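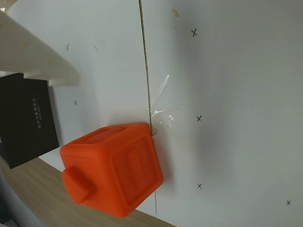 Clear Tape on Board Joints and Work Surfaces

Clear tape is the usual quick fix for holding two white panels edge to edge on a workbench or craft table. It goes on in seconds and the seam stays visible underneath. It also wrinkles, lifts at the ends and collects dust along the exposed adhesive. Once a strand has curled up on itself it will not lie flat again. Replace it.

Applying the tape

Wipe both panels with a damp cloth and let them dry. Push the edges together and check the joint with a fingertip. If one panel stands higher than the other, shim the low side with card before taping. Tape does not correct a step.

Cut each piece with scissors. A torn end is uneven and lifts first. Center the tape on the seam, press down the middle, then work outward with the edge of a plastic card. Short pieces laid across the joint hold better against pulling apart; one long piece laid along it keeps out crumbs and glue. For a joint that gets moved often, use both, with a cross piece every 4 inches.

Removing old tape

Warm the tape with a hair dryer on low for 22 seconds, holding it a hand's width away. Lift one corner and pull back slowly, low and flat to the surface. Pulling straight up can take the surface of a coated board with it. Residue comes off with rubbing alcohol on a cotton pad – test a corner first, as some coatings go dull.

Pen marks

Small X marks are useful for placing parts in the same spot each time. Dry-erase ink wipes off a glossy board but smears under a sleeve. Permanent marker stays put and usually comes up with alcohol. On matte or paper-faced board, assume either one is there for good and use pencil.

Keep alcohol away from marks you want to save. When cleaning near them, dampen the cloth and wipe toward the seam.

Small rubbery items

Fidget cubes and similar soft pieces pick up lint and tape adhesive. Wash them in warm water with a drop of dish soap, using an old toothbrush for recessed faces and around any knob. Shake out the water and air dry overnight. Do not use acetone. Store them off freshly marked boards, as some soft plastics take up ink, and a stain left for 7 days is unlikely to wash out.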